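About the Grornstead Robotics Club

Grornstead is the after-school robotics club at Candmont High School. We are open to students in every grade, and you do not need to know how to code before you join. The club is led by Noelia Cabello, who teaches physics, with help from Patricio Arroyo in the computer lab.

Our main project is called Jemitz. Students teach a robot to handle small objects by doing each task themselves with hand-held grippers and recording what their hands do. A green storage box with a lid is one of the things we work with. 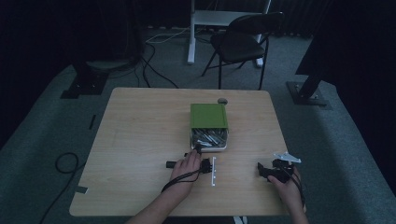
Each student takes a turn at recording, then moves on to checking files or training. By the end of February the club had saved 828 recordings, and our goal for the year is 1,010. Recordings where something gets dropped are kept in a separate folder and labeled by hand.

We meet in the room behind the auditorium from 3:30 p.m. until 5:15 p.m. New members spend their first 3 meetings learning to open, close and aim the grippers over a bare wood tabletop before they try a task. 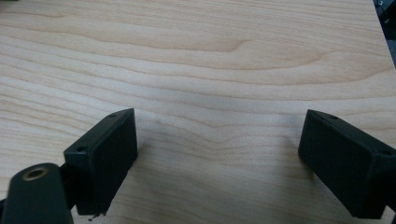 Begoñe Mateos, a junior, wrote in our yearbook page that those first meetings felt slow to her, and that she only saw the point when she started labeling other people's files and could tell who had skipped the practice. She would like new members to get a turn at labeling sooner.

In spring we take part in the Paredes student showcase, where teams present their work and answer questions from other schools. Aurelio Prieto handles sign-ups. There is no fee to join, and forms are at the front office.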